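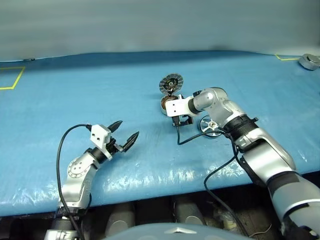
Prusell tin drive ends with 2,000 tins and a great many chickpeas

02/06/2020

The street collection that began in Prusell with one cardboard box on one garden wall has closed after 17 days, having taken in 2,000 tins, packets and jars for families who are short of food.

The final load went to the Skinner Street food cupboard, which had asked politely for tinned fruit, long-life milk and washing powder. It received all three, along with enough chickpeas to see the town through to October.

Olanrewaju Okeke, who put out the first box, said he had expected to fill a couple of carrier bags and be done by the weekend.

"My daughter wanted to give away her pocket money, and I said we could buy some beans with it," he said. "Then next door put in some beans. Then the people opposite, who I don't think have ever spoken to next door, put in more beans than next door. After that it was a matter of pride."

By the end there were boxes on 35 garden walls, several of them labelled by children with firm views on spelling. One household at the top of Celtus Road gave nothing but custard powder, every morning, and has declined to discuss it.

Flestex, the packaging firm on the edge of town, sent flat-packed cartons when the supply of old crisp boxes ran out. The cartons came without instructions. Two fathers spent most of an evening on the first one before Mr Okeke's daughter, who is nine, folded the rest.

The food cupboard has been handing out parcels to about twice as many homes as it did in the winter, and says the delivery will fill its shelves for most of the summer. Parcels are left at the door and no one is asked to explain why they need one. Families can ring or leave a note through the letterbox on Skinner Street.

A few items could not be passed on. Among them were a half-used jar of piccalilli, a tin with no label that rattled, and a packet of jelly older than Mr Okeke's car. The jelly has been returned to its owner, who said she had wondered where it went.

Mr Okeke's own box is still on the wall. He says he keeps meaning to bring it in, but somebody left a tin of peaches in it last night, and this morning there were two.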